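Posted 10/6/18
By Thenmozhi Nambiar

4. Mounting the Tredgate wall shelf

Read section 3 before you begin. The shelf is rated for 128 pounds when both brackets are fixed to studs. Do not mount it on drywall alone.

1. Find two studs and mark the center of each at shelf height.

2. Hold the rail against the marks. Check it with a level and mark the screw holes through the slots.

3. Drill a pilot hole at each mark. Keep the drill square to the wall.

4. Drive the screws until the heads touch the rail, then stop. Do not use an impact driver.

CAUTION: Shut off power to any outlet directly above or below the rail before drilling.

5. Hook the brackets over the rail and slide them to the stud positions. The locking tab must click.

NOTE: On the 600 mm shelf, leave 475 mm between brackets. Longer shelves need a third bracket, sold separately.

6. Set the shelf on the brackets and tighten the lower screws by hand. Tape wrapped around a narrow part should overlap at each turn. Loose edges tend to fray.

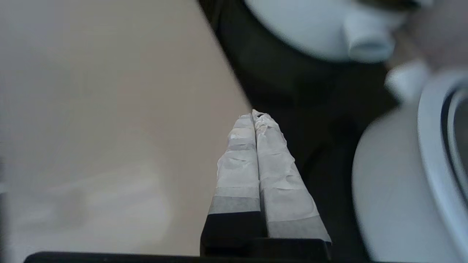 7. Load the shelf from the wall side outward. Retighten the lower screws after 10 days.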